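Flat-pack drop-off point to open in Idirach

Residents of Idirach will be able to hand in unwanted shelves, desks and cupboards from February, when a drop-off point opens at the Drorkard recycling yard.

The yard has so far taken only metal, glass and garden waste. Anyone wanting to get rid of furniture has had to drive 26 miles to the site at Fluner or pay for a council collection, which costs £30 an item.

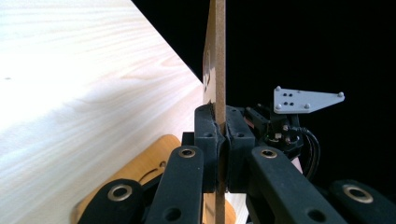
Items in fair condition will be set aside for the reuse shop next to the yard gate. Pieces beyond repair will be sent on to Fluner, where board and solid timber are sorted into separate bays.

The council said it expected to take in about 30 tonnes in the first year. It asked residents to take furniture apart before they arrive and to bring screws and fittings in a bag taped to the largest panel. Mattresses, sofas and anything with glass still fitted will be turned away.

Drop-off will be free for households, with a limit of 2 large items per visit. Traders will still need to use Fluner and show a waste licence.

The yard opens at 9am and the last cars are let in at 3.30pm. Vans and trailers should use the Schumacher Road entrance, as the main gate has a height bar. Permits for trailers can be picked up at the library.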